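The Zuvby Catch-All Bin, Gray

Item 1047
$34
In stock in the Iltine shop, ships in its own box

I sell a lot of storage through this little shop, and most of it goes quietly out the door without me having much to say about it. The Zuvby is different! I have two of them at home, I've had them long enough to be boring on the subject, and when people write to ask which bin they should get for the kids' dishes or the camping stuff, it's the one I send them to. So I figured it was time the page said more than the size and the price.

It's a big gray open bin. No lid, no dividers, no wheels. It measures 23 inches along the long side, and that's the number most of you are after, so go get your tape measure now and I'll wait. It will go on an ordinary pantry floor or the bottom shelf of a garage rack. It won't go under most beds (too tall) and it won't go in a kitchen drawer, though somebody did ask.

What I use mine for

The first one lives at the bottom of my pantry and holds what I call the outdoor dishes – bowls, cups, the odd plate, all the colorful stuff that gets carried out to the yard from May until the weather quits. I used to stack it all on a shelf. Every time a small person wanted a cup, the whole stack came down, and I'd be on my knees picking bowls out from behind the flour. Now it just goes in the bin. Nothing is stacked, nothing is nested, and I can't say I miss it.

The second one is my laundry room bin, and it collects whatever has no other home. Garden gloves, a watering can rose, clothespins, one half of a bike pump. I'm not proud of it, but I know where the bike pump is.

In August I empty both of them and take them to the lake. One carries the food going out and the other carries the dirty dishes coming home, and they get hosed down in the driveway afterward.

How it does in daily use

Okay, the good parts. The opening is the full size of the bin, so you can get both arms in, and you can drop something in from standing height if you aren't fussy about the noise. (It is noisy. A bowl dropped into an empty bin at six in the morning will wake up the house.) Wiping it out takes me about as long as wiping the counter. I use dish soap and a rag, rinse it outside, and leave it tipped against the fence.

The gray was a surprise to me. I'm a person who buys the yellow one if there's a yellow one, and I was a bit let down when the first Zuvby box came and it was the color of a sidewalk. But bright things show up against it so well that I've come all the way around. When I'm hunting for one particular kid's cup, I want the cup to be the loudest thing in there.

Now the parts I'd change. There's no lid and Zuvby doesn't make one, so in a dusty garage you'll want to throw an old towel over the top. I wash anything that's been sitting in mine for more than a week before we eat out of it. Two bins don't nest tightly either. They go one inside the other if you push, and then you'll be standing there with a foot on each side trying to get them apart again.

And please don't fill it with books. It'll hold them, but you won't be able to lift it.

Zuvby or Dastis?

I carry the Dastis tub too, and I get asked about the two of them all the time. The Dastis is narrower and deeper, and it has a lid that clips on. For winter hats, extra bedding, the holiday lights – anything you put away and forget about for months – I'd take the Dastis. For things you reach for every day I'd take the Zuvby, and it isn't close for me. You can see to the bottom of it without bending over, and half the mess in my house comes from not being able to see to the bottom of things.

The Lo is the small one in the same family. It's a sweet size for a bathroom or a craft corner, but a handful of bowls will fill it right up, so I wouldn't buy it for dishes.

Ordering

The bin comes in one color. I pack it with paper inside, no foam, and it goes out the morning after you order if you get your order in before noon. Bins bought as a pair go in separate boxes on account of the nesting trouble I mentioned, so don't panic if only one turns up at first. If yours arrives with a crack, send me a photo of it and I'll put another one in the mail, and you can keep the cracked one for weeds.

Dishes aren't included, by the way! I sell bowls and cups on the kitchen page.

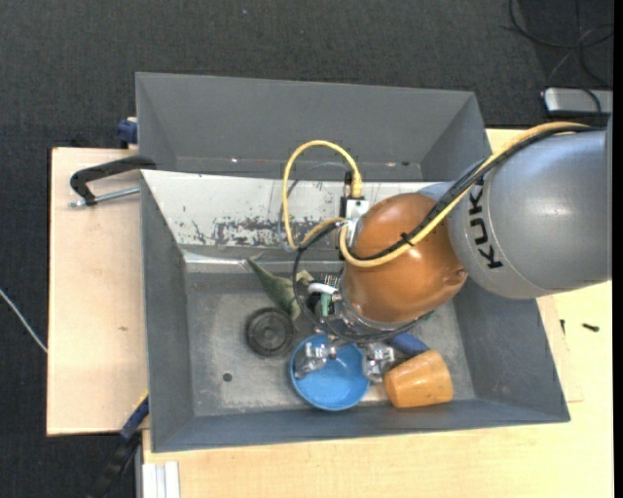 My rule for dishes in an open bin is one loose layer and then stop. Past that you're digging, and digging is how the cups end up at the bottom where little arms can't reach. With just a handful of things on the floor of a big gray bin, the bright blue bowl and the orange cup are both easy to spot, even with the cup lying on its side. I never bother standing cups back up, they only roll over again the next time somebody goes in for a bowl. If you have more dishes than one layer will take, get a second bin and put it beside the first – mine are a few steps apart and I still walk to the wrong one most mornings.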